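# The Quiet Comeback of Brown Paper 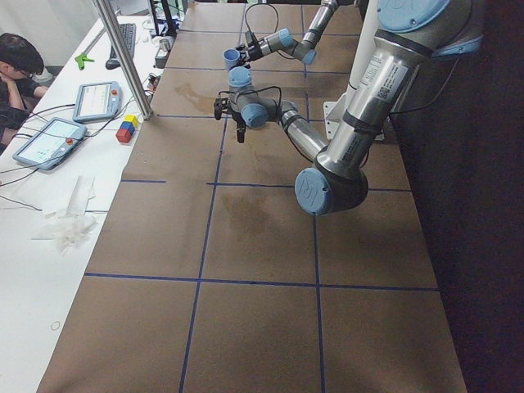

For 30 years the Marchand mill in Istthorpe made paper for grocery bags, and when the stores switched to plastic it nearly closed. Today it runs two shifts and can't keep up with orders for plain brown rolls. Some of the demand comes from shippers who want filler that goes in the recycling bin. Much of the rest comes from people who simply need a cheap surface. Painters put it on floors, butchers wrap with it, and workshops spread it over a table and mark it up with blue tape, in a grid if they need one. When the top gets worn, they pull it off and put down more.

Tolera Mamo has worked at the mill since he left high school and now manages the finishing room, where the big rolls are cut down to size. He remembers when the room was used to store broken pallets.

"We had 4 customers left at one point," he said. "Two of them were late paying."

The product hasn't changed much. Kraft paper is made from wood pulp cooked so that the fibers stay long and strong. It is brown because it skips the bleaching step. Marchand sells a light weight for wrapping and a heavy one for covering floors and tables, and the heavy one now outsells the other.

Buyers have become more careful about what they order. Jisard, a packing supply dealer in Vurkham, used to take whatever the mill had on hand. Now it asks for recycled content and a set roll width, and it sends back rolls with crushed ends. Mamo said the complaints were fair – a crushed end will jam a dispenser.

Price is still the weak point. Pulp costs move every few months, and a small mill can't buy far ahead. Marchand raised its prices in August and lost one account, a furniture mover that went back to plastic sheeting.

The next job is a used slitting machine, now sitting under a tarp by the loading dock. It should let the mill sell short rolls to hardware stores, which have asked for 1,000 to start. Mamo wants it running before winter, and the electrician is due Sunday.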